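4.2 Looking after the hand-held gripper

I promised in the last section that I would say something about upkeep, and I'd like to do it properly, as most papers on hand-held tools give it a line in the appendix and leave it there. We had one tool for the whole study (the Zalon, in its second housing), and for most of November I was the person who kept it going. What follows is how I set it up, what wore out and how I fixed it. Haruna Oda wrote the first version of the checklist and I have messed about with it ever since, so any odd ordering is my doing.

The Zalon is held in one hand and carried to the object. The camera rides on the tool and looks out past the housing, so a bit of the tool is always in view, and I came to rely on that far more than I expected to! If the edge of the housing sits where it sat yesterday, the camera hasn't shifted. If it has crept even a little to one side, something has worked loose, and it is nearly always the front screw of the camera bracket. I used to check this with a printed grid taped to a board. Now I hold the tool at arm's length, pull up a saved still from the first day, flick between the two and look for a jump. It takes no time at all and it has caught every shift that the grid would have caught, plus one that the grid missed (I had taped the grid up crooked, which tells you something about grids, or about me).

Setting up from cold goes like this. I plug in the Parneo board before the camera, as the other way round the camera sometimes comes up at the wrong rate and then everything after it is out of step. Then I open and close the fingers by hand with the power off and feel for grit. Then power on, close the fingers on nothing, and read the zero. Our log script, Drirnix, won't start a session until the zero has been read, which was Hilde Boersma's idea after I lost a whole afternoon's runs to a stale one. I was cross about it for a day and have been grateful ever since.

The fingers themselves gave very little trouble. They are flat and stiff, they wipe clean, and the only thing I'd change is the fixing at the base, where you need a long key and a good deal of patience. We swapped the pair once, after 4,000 closes, mostly out of nerves. The old pair is still in a drawer and I could not tell you which is which by feel.

The rubber-lined opening in the middle of the housing is another matter. It has a dark mesh over its inner walls, and that mesh holds on to dust like nobody's business: lint, paper fibres, the fluff that comes off cardboard. I tried compressed air first, which mostly pushed the fluff further in. A dry brush works better, worked from the inside outwards in short strokes, turning the tool as you go. Then a damp cloth on the rubber lip and nothing wet on the mesh at all. I once used a cleaning spray straight on the mesh and it stayed tacky for the rest of the week, with every crumb on the bench stuck to it. Please learn from this.

The brush pad that sits in its recess on the housing gets combed out with a stiff card. Left alone, the bristles lean over to one side, and you only notice when you put a fresh pad next to the old one. We change the pad every 500 closes. Koster, who made the housing for us, sent a bag of 53 pads with the first delivery, so we were never short, and I may have been a bit free with them early on.

Figure 3 is the tool's own view with the housing filling the lower part, as you'd have it when checking the things I've just gone through: the mesh in the funnel, the white bristles to the right of it and the flat finger running up the left-hand side. It is also the kind of view I flick between for the bracket check.

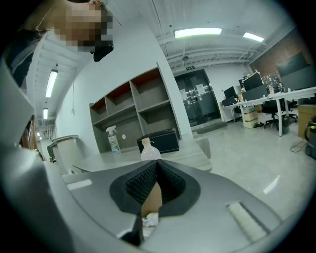

Figure 3. The gripper housing, its lined opening and the brush pad, from the tool's camera.

How do you know when the rubber lining needs replacing?

Press it with a thumb and let go; a good lining springs back at once, and a tired one keeps the dent long enough for you to see it.

We replaced ours on November 2, 2020, and it was a fiddlier job than the drawings suggest. The old lining came away in one piece, but the glue under it didn't, and I spent the best part of a morning rolling it off with my fingertips. The new one wants to be pushed in at the back first. If you begin at the front it puckers, you pull it out again, and by then it has picked up dirt on the sticky side. I left it overnight under a loose clamp and read the zero again before the first run. The value had moved a touch, well inside what we allow, but I've marked the date in the log so that anyone comparing runs from either side of it can see where the change falls.

Cable wear and the replacement plug on the Parneo board come under 4.3, along with the one fault I never managed to repeat.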